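Katcombe cell

The Katcombe cell is a robotic handling station at the Bernus packing works, built by Kuvov to move light, easily dented goods. It was commissioned in January and is usually cited for its upkeep routine, the Pace schedule, though the claims made for that routine are thinly supported.

Finger pads and set-up
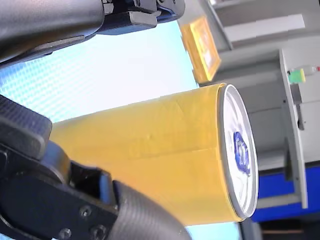 Katcombe Cell Notes, contributing editor (maintenance)

Set-up starts with the jaws. A can wrapped in yellow paper is held on its side and the technician looks for new creases in the wrapping. Kuvov calls this calibration. Critics call it a glance, and the manual gives no limit for how much creasing is too much. Grip force is then entered by hand, on a scale of one to 16.

Fasteners and wear

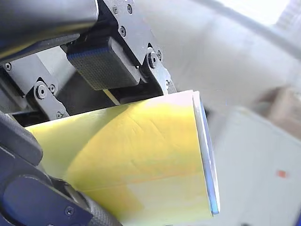
Katcombe Cell Notes, contributing editor (maintenance)

The upper pad has a fine cross-hatched face and the lower finger a ribbed one, so the two are inspected separately. Curved yellow sheet is a harder test than a can – it bends under the jaws and shows scratches readily. Screws and pivot bolts on the brackets are checked for tightness every nine days. Pads are replaced after 1248 cycles, a figure Kuvov has never explained.

Reception

Bernus credits the schedule with 38 fewer stoppages in its first season. The works changed its wrapping supplier over the same period, and no separate trial has been published. Whether the inspections or the new paper made the difference remains unsettled.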